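The Open Day Should Be Slower

Last May I went to an open day in Trilterdale, at the building where Berchtold develops its robot training work. I had been to such days before, in two other countries, and I expected the usual program: a short film, a robot that pours something, a table with cookies. There was a film, and there were cookies. But most of the afternoon was given to something else, and I have been thinking about it since then. My opinion is that other companies should copy it, and that visitors should ask for it.

The invitation promised "an afternoon with Putero," which is the name of their arm. I came by the early train from Fakulstead, because I write slowly and I like to have time to look before people start to explain. The guide for our group was Shalini Sachdeva. She spoke without a microphone and she did not hurry us. In her first minutes she said that we would see Putero do one task, and that before this we would spend a long time with the people who teach it. A man beside me looked at his watch. I confess that I also was a little disappointed.

The teaching is done by hand. A person holds a gripper, the same kind of gripper that the arm will later use, and does the work with it: picks up the part, turns it, puts it in its place. The movement is recorded, and then the person does it again. For the task we were going to see, they had collected 500 of these recordings. When I heard the number I wrote it down and thought it was small. After I had tried the gripper myself, I thought it was very large.

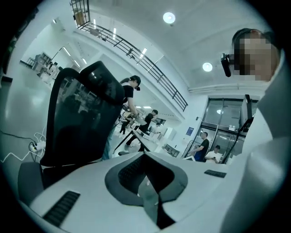 Does a visitor learn anything from holding the gripper which he could not learn from watching the arm?

He learns where the difficulty is. When I watched the arm, I admired its speed and its straight lines. When I held the gripper, I found that speed was no problem for me at all, and that the hard thing was to close it at the right moment, without fingertips to tell me that I had touched something. I tried nine times to lift a small plastic cap, and seven times I pushed it away first. A child in our group did better than I did, and I was not very happy about it.

I want to defend this kind of visit against two objections, which I heard on the same afternoon from serious people.

The first objection came from Karthikeyan Pisharody, who buys machines for a packaging plant and had traveled a long way. He told me over coffee that he did not come to see people practice. He wanted the finished product, the price, and the number of hours it can run before someone must touch it. I understand him. He has to write a report, and "I held the gripper" is not a sentence for a report. But I asked him what he would do when the plant changes the shape of its boxes, and he was silent for a moment and then said, "Somebody will have to teach it again." Then I think he did come to see people practice -- he only did not know yet that they may be his own people.

The second objection is more difficult. A retired teacher in our group asked Ms. Sachdeva if it is not a sad thing to show us workers who are teaching the machine that will replace workers. She did not laugh it away. She said that she has this conversation at home, and that she doesn't have one answer for every factory. I respected this. In the film we had seen only clean rooms and a calm voice, and with a film nobody can argue. With a person who stands in front of you and has been repeating the same movement since the morning, you can argue, and you can also ask if her wrist hurts. (One of the operators told me that hers did, in the first weeks.)

The demonstration itself came at the end and took less than 30 minutes. Putero lifted the caps and set them into a tray. Once it closed on air, opened, and tried again from a slightly different side. The visitors who had come directly from the parking lot for this last part were talking among themselves at that moment. Our group became completely quiet. We had all closed the gripper on air ourselves, and we knew the small correction that was needed. I don't say that the machine felt what we felt. I say only that we could see what it was doing, and the others could not.

My complaint is with the schedule. The hours with the teachers were offered to one group only, and the larger public was led past the door to the cookies. I suppose the company believes that most people want the arm, and perhaps most people do want it when they arrive. I wanted it too. Next time I would put the demonstration last for everyone, give each visitor a gripper first, and cut the film.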